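Robotique de table | Sécurité et bonnes pratiques

Mis à jour en janvier, par Samina Jatoi

Installer et utiliser un petit bras de table : les règles à suivre

Cette fiche concerne les bras légers à servomoteurs, fixés au bord d'un plan de travail. Elle complète la notice du fabricant et ne remplace pas l'analyse de risques du poste, à demander à Asanka Biswas avant la première mise sous tension.

1. Fixer le socle
Serrer la pince sur le plateau, jamais sur un chant arrondi. Tirer sur l'épaule du bras à la main, hors tension. Si le socle bouge, resserrer ou changer de table. Contrôle à refaire chaque vendredi.

2. Délimiter la zone
Mesurer la portée bras tendu et tracer un cercle de 800 mm autour du socle. Pas de tasse, de téléphone ni d'outil à l'intérieur. Un tapis sombre et mat évite les reflets et rend les petits objets plus faciles à repérer.

3. Ranger les câbles
Laisser assez de mou pour la course complète de chaque articulation. Faire un cycle à vitesse réduite et regarder si un fil se tend ou passe dans un pli. Le câble d'alimentation doit pouvoir être débranché sans passer la main sous le bras.

4. Régler l'approche
Descendre la pince à côté de l'objet, puis avancer. Commencer à 8 % de la vitesse maximale. Pour un cylindre couché, approcher par le flanc, mors ouverts, et placer le bac de dépose à l'écart du point de prise.
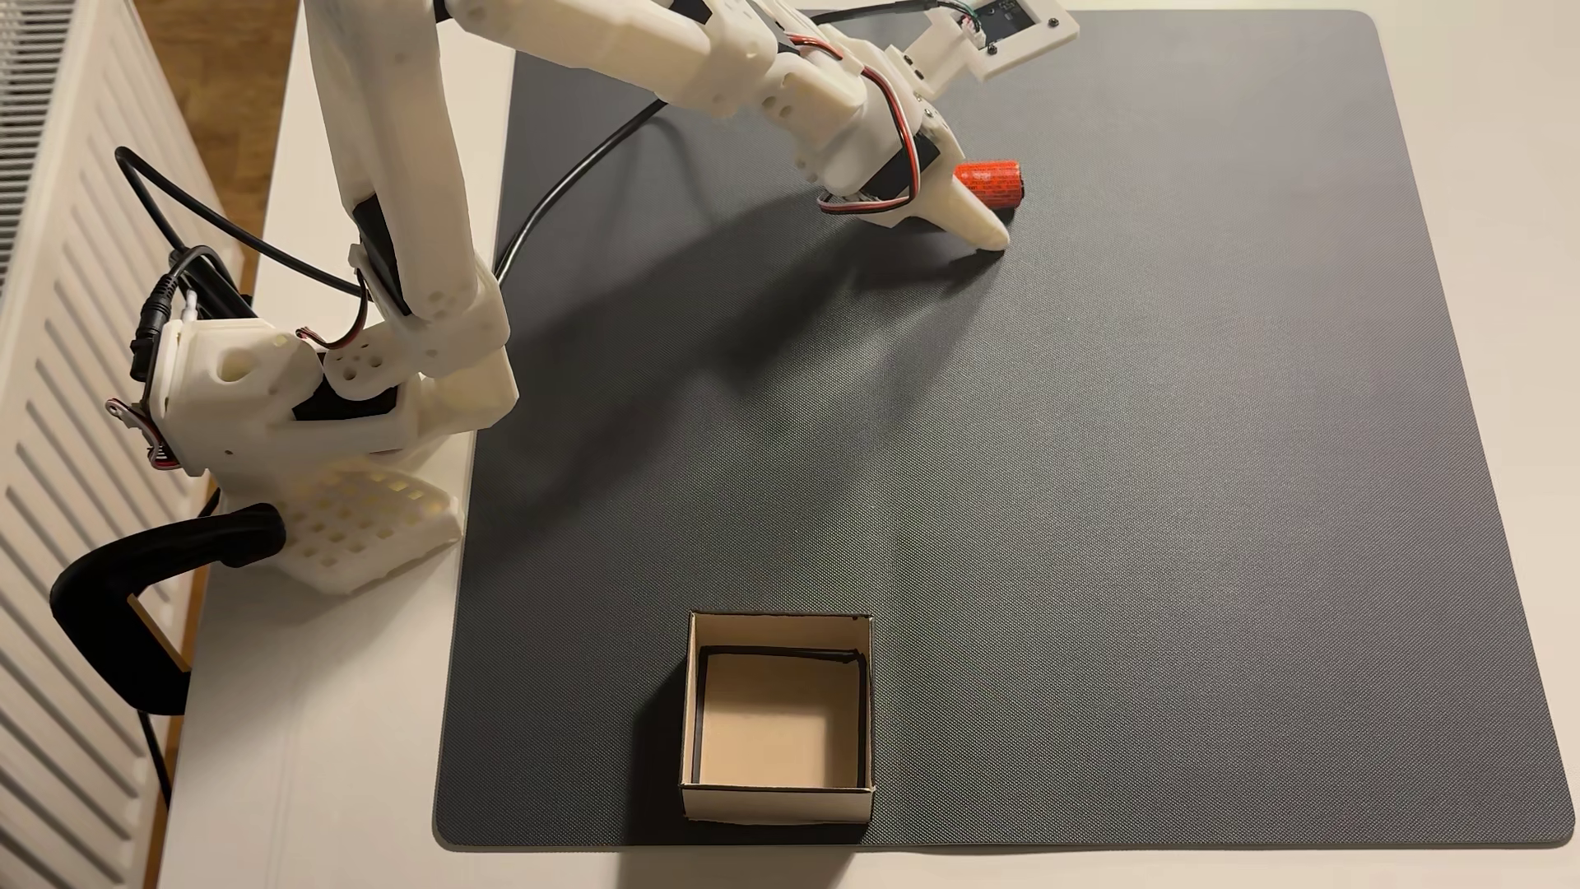
Pôle Automatisation légère, atelier Tornasier

La pointe du mors peut toucher le tapis, mais elle ne doit pas forcer. Si le servomoteur du poignet grogne, remonter de 2 mm et enregistrer la nouvelle hauteur.

5. Travailler à proximité
Une seule personne commande le bras. Les mains restent hors du cercle tant qu'il est sous tension, même à l'arrêt. Pour replacer un objet, couper d'abord l'alimentation en soutenant l'avant-bras, qui retombe sans courant.

6. Fin de séance
Ramener le bras en position de repos, couper, débrancher. Noter les défauts dans le cahier du poste. Aucun bras ne tourne sans surveillance après 19 h.

À lire aussi
- Choisir une pince de table : le modèle Marikar
- Remplacer un servomoteur Pokell
- Étalonner la caméra de poignet
- Compte rendu de l'essai Forari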